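August
By Fouzia Bangash

Section 4: Washing and Drying Your Palora Blocks

A good wash makes old blocks feel new again, and it's a great job for a rainy afternoon! The steps below work for every Palora set, from the 225-piece starter box to the big 3,000-piece tub.

Before you start

Pull apart everything that comes apart. Wheels stay on their axles, but the axles should come off the base bricks. While you sort, run a thumb along the edges. Small scuffs are fine to leave alone. Set aside any piece with a crack or a sharp corner.

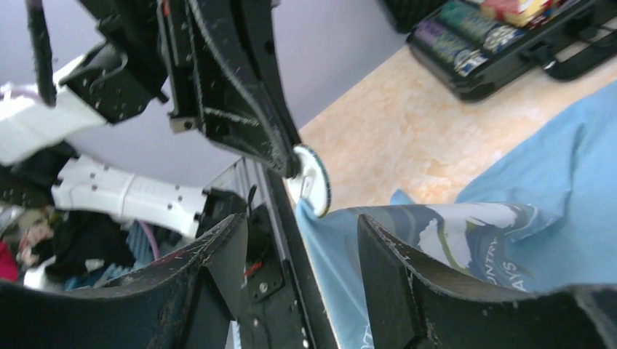
Scuffs and pale scratches along matte black edges.

CAUTION: Never wash light bricks or sound bricks. Wipe them with a barely damp cloth and keep them well away from the sink.

Washing

1. Fill a basin with lukewarm water and a small squirt of dish soap. The water should feel comfortable on your hands.

2. Put the blocks in a mesh bag, zip it, and lower it into the basin. Fill the bag only halfway so the pieces can move.

3. Soak for 30 minutes. Swish the bag around now and then — kids love this part and will happily take over.

4. Brush the studs with an old soft toothbrush. Go in small circles and turn each brick over to get the hollow side.

5. Rinse under cool running water until the suds are gone.

NOTE: For sticky spots (jam is the usual one), rub in a little baking soda paste, wait 10 minutes, and brush again.
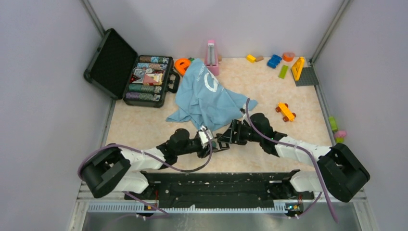

Drying

6. Shake the bag hard over the sink. You'll be amazed how much water hides inside those bricks!

7. Spread the blocks on a dry towel with the studs facing up, so water can run out of the hollow side. Leave space between them.

8. Turn the larger bricks after a few hours and let everything dry overnight. Check inside the long bases, where drops like to stay.

CAUTION: Do not use a hair dryer, oven, or clothes dryer. Heat can warp the bricks, and a warped brick won't grip.

Putting wheels back

9. Press each axle in with your thumb until it clicks, then spin the wheels. If one drags, take the axle out and look for hair or carpet fluff.

10. Roll the finished car across a flat, smooth surface. If it pulls to one side, swap the axles front to back and try again. 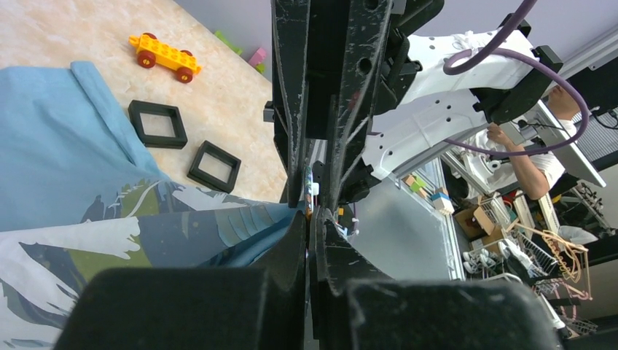
Yellow block car with red wheels on a beige, marble-patterned tabletop.

Store clean blocks in the tub with the lid resting loosely for the first day, then snap it shut. Spare axles are listed in Section 6.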